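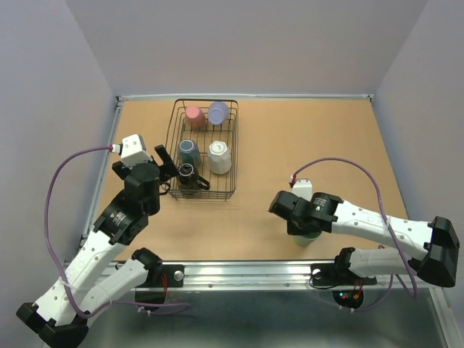
Chaimae Bouzid asked in her comments on the last report whether the captioning delay in the Brotstead classrooms had been measured at the student's seat or at the transmitter. It was measured at the transmitter. The figures below are taken at the seat.

Progress report, Classroom Listening and Captioning Project
10 Oct 2019

Work since July
Receivers were fitted in 33 classrooms. The Nieminen building is finished except for the music room, where the wall loop still picks up hum from the lighting circuit. Each student using hearing aids was tested with the aid alone and then with the receiver on. Sentence lists were read at normal speaking level with recorded class noise.

Captioning
Teachers logged more than 300 hours of captioned lessons. Delay at the seat is acceptable in lecture periods but too long in group discussion – students report that the topic has moved on before the text appears. Two interpreters now cover discussion periods on request.

Spending
$1,550 remains in the equipment line. Lambros Konstantinidis proposes moving it to interpreter hours. Your written approval is needed for this.

Next period
Repeat the sentence tests in the Lutov annex, replace the music room loop, and send the parent survey in English and ASL video.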